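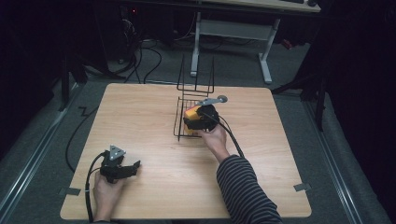
Why do glasses dry cloudy even when they have been rinsed properly? The rinse water has minerals dissolved in it, and they stay on the glass when the water evaporates.

I spent longer on this than it deserved. When I moved from Utier to Kanaan in September, I brought the same glasses, the same dish soap and the same habits, and within a month every tumbler had a gray film on it. I assumed soap residue and started rinsing longer. The film did not change.

The annual water report for Kanaan lists hardness at 139 milligrams per liter, expressed as calcium carbonate. The last report I had kept from Utier says 56. A common classification scale puts soft water at 60 or below, so I had gone from the top of soft to the lower part of hard without noticing anything at the tap. Hard water looks and pours the same.

A note on units, which wasted an evening. The report uses milligrams per liter. The test strips I bought use parts per million, which for this purpose is the same number. Dishwasher manuals and softener ads here tend to use grains per gallon, and one grain is 17.1 milligrams per liter. My water is therefore a little over 8 grains. My dishwasher is an Asura and its setup menu has a hardness setting numbered one through six with no unit at all. The conversion table is in the back of the manual, after the warranty pages.

What the film is made of

Most of the hardness in a supply like mine is calcium and magnesium, with bicarbonate along for the ride. When the water is heated, or when a drop sits on a surface and shrinks, carbon dioxide leaves and calcium carbonate comes out of solution. On a flat surface you get rings, with the heaviest deposit at the outer edge of the drop, where evaporation is fastest and the flow inside the drop keeps carrying material outward. On the side of a glass you get streaks that end in a thick spot at the lowest point.

This gives a simple way to tell deposit from etching. Put a few drops of white vinegar on the cloudy area, wait five minutes, rinse and dry with a towel. If the spot is clear, it was carbonate. If it is still cloudy, the glass surface itself has probably been damaged, and no cleaner will bring it back. All but two of my glasses cleared. The two that did not are older and have been through a lot of dishwasher cycles, probably with too much detergent in soft water, where etching tends to be more of a problem. So I had brought one fault with me and acquired a different one on arrival.

Rinsing

Longer rinsing does nothing about hardness. The last water on the glass has the same mineral content as the first. The deposit depends on how much water stays on the surface and how much is dissolved in it, so the two useful changes are to leave less water or to use water with less in it.

Leaving less water is mostly a matter of drainage. A glass standing upside down on a flat mat holds a ring of water at the rim and traps humid air inside, so it dries slowly and marks the rim. Tilted a few degrees, it drains to one point and the air can get in. A towel beats both. I dried one set by hand for two weeks and saw no film on any of them, which is the cheapest result in this post and the one I am least likely to keep up.

Hot rinse water helps a little – it drains faster and the glass dries sooner – but in my kitchen the difference between warm and hot was too small to see.

Rinse aid

Rinse aid is a surfactant, usually with some citric acid. It lowers surface tension so the water runs off as a sheet instead of breaking into drops. I had been skipping it in Utier without consequences. With it set at the middle dose here, the tumblers come out clear and only the concave bases of the mugs still spot, since those hold a puddle whatever you add to it.

I used the Nillari brand because the hardware store had it. I have not compared it with anything and have no reason to think it is special.

Filtering

The carbon pitcher in my refrigerator does almost nothing to hardness. Activated carbon takes out chlorine taste and some organic compounds. Some pitchers add an ion exchange resin that does reduce calcium, but mine does not, and the strips read the same before and after. I had believed for years that filtered water meant soft water, so this was worth the price of the strips.

A whole-house softener would work. It swaps calcium and magnesium for sodium, and the dissolved solids that remain will still leave spots, although they wipe off with a damp cloth. For water at this level I can't justify the salt, the floor space or the plumbing. If the report said twice as much I would think again.

The kettle

The kettle was the better indicator all along and I ignored it. After 11 weeks the element had a continuous white layer. I descaled it with a tablespoon of citric acid in a full kettle of water, brought it just to a boil, left it for half an hour and rinsed it twice. Vinegar also works but the smell stays for days. I weighed the kettle dry before and after on the kitchen scale and the difference was within the error of the scale, so I have no number to report there.

Current settings, mostly for my own reference: dishwasher hardness at three, rinse aid in the middle, detergent at the amount the box gives for medium water, kettle descaled every other month. I have not adjusted anything for the seasons. The Kanaan supply is a mix of well and reservoir water and the report gives only an annual average, so I plan to run a strip at the start of each month and write the result inside the cabinet door.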